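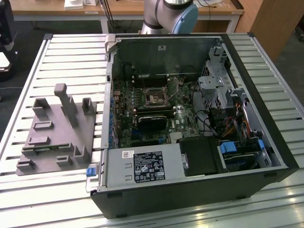
*A Dell tower on the slatted bench, side open and motherboard showing.*

# About Urasero

Urasero began in Elaheh Ahmadpour's garage, with a borrowed soldering iron and a stack of office computers that a local accounting firm was going to send to the tip. She got most of them running again over one long December, gave them to families at her kids' school, and then people kept ringing to ask if she had any more (she did, and her car lived on the street for the next two years).

These days we have a proper workshop, with decent lighting and a kettle that gets far too much use. Ehsan Asadi looks after the benches and will happily talk to you about memory slots for as long as you've got. Hajar Benkirane runs the front counter and matches each machine to the person who needs it, whether that's a uni student, a small club or a grandfather who just wants to see the cricket scores in a bigger font.

We're fond of the old desktop towers in particular. They open up without much fuss, there's room to get your hands in, and a good clean and a bit more memory can give one years of extra life. Every computer is laid on its side, opened, dusted, checked over and tested for 72 hours before it leaves us. What can't be saved is stripped for parts, sorted into labelled tubs and kept for the next one that needs a lever, a clip or a power supply.

So far we've sent 3,000 computers back out into homes, classrooms and community halls, and we remember a surprising number of them!

If you have a tower gathering dust under a desk, bring it in, leads and all. The side door is open from 9 am, and Lok-yiu Yen will help you carry it from the car.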